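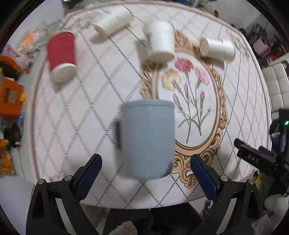 Unit 4: Staffing and Seasonal Planning in School Sports Programs
Course notes, Tuesday, October 6, 2020
Instructor: Yayra Aryee

4.1 Scope

This unit covers how a school sports department assigns coaches, facilities and practice time over one year. Fundraising and alumni events are treated in Unit 6. Read the Tulska case before the seminar.

4.2 Participation load

Participation load is the number of student places a program must fill in a week. It is larger than the number of students enrolled in sports, as one student may hold places in two teams. In the Tulska case, 346 places are filled each week in the fall term.

Load should be recorded by age group and by sport. A single total hides the overlap between field hockey and soccer, which draw on the same turf and often on the same staff.

4.3 Coach hours

Contact hours are hours spent with players. Support hours cover travel, equipment checks, fixture calls and injury reports. Many departments budget only contact hours. Kouris (course reader, section 2) treats the two as one pool and assigns them together.

Tulska employs full-time teachers who coach and part-time coaches who do not teach. The second group works 56 hours a week in total. Away fixtures take first call on these hours.
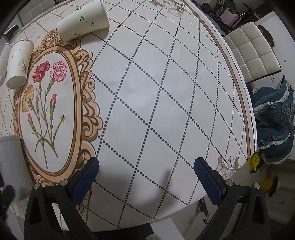
4.4 Facility calendar

Build the calendar in this order:
1. Enter fixed fixtures set by the league.
2. Block exam weeks and closures for turf repair.
3. Assign practice slots to teams with a fixture in the next seven days.
4. Release remaining slots to junior squads and open sessions.

Step 3 is often skipped in April, when track and tennis start before the indoor season has closed. The result is double booking of the main gym.

4.5 Worked case: the Ellow field

Ellow is a shared field 43 minutes from the school by bus. The yearly rental is 3000 dollars, paid in one sum. Travel is charged to support hours. Compare this with adding a late slot on the home field, and state which teams would be moved.

4.6 For the seminar

Nektarios Kouris will lead the second hour. Bring a one-page facility calendar for either Weltberg or Vlachopoulos, both in the reader. Mark any slot where a coach is assigned to two teams.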